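Niner Box Kit - Setting Up and Sealing the Wood

4. Before you paint

Read this section to the end before you open the sealer. The box in the Niner kit is raw wood and it drinks the paint very fast, so the first coat must be the Urnasel primer and never the color.

4.1 Remove the door and keep the two pins in the small bag.

4.2 Sand all outside faces with the 400 paper, always along the grain. Eight strokes for each face are enough. The corners become round very easily.

4.3 Clean the dust with a dry brush.

Note: Do not use a wet cloth. The back panel is thin and it will bend.

4.4 Put one thin coat of Urnasel inside and outside. Wait about 40 minutes.

4.5 Draw your pattern lightly. A marker with alcohol ink will come through the light colors, also after two coats - use pencil for anything that stays under yellow or white.

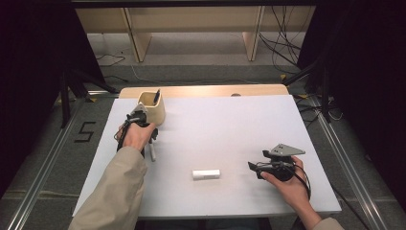 Ognjen Stan wrote to us that he skips the pencil and goes directly over the dry primer with chalk, which he wipes off with a soft brush when the first color is on. He also asks for a warning about the door: his was painted on the inner edge and did not close any more.

We agree with both. Chalk works well on Urnasel, but not on the gloss version. For the door, follow 4.6.

4.6 Cover the inner edge of the door with paper tape before painting. Take the tape off while the paint is still a little soft.

4.7 Paint the large areas first, then borders, then flowers and small dots.

Caution: Trolance varnish has a strong smell. Open a window and keep the can away from the stove and from candles.

4.8 Varnish after one full night. In a humid month like June, wait two nights.

4.9 Put back the door with the two pins. If a pin is loose, add one drop of Fagundes glue in the hole, not on the pin.

For hanging the box on a wall, go to section 5.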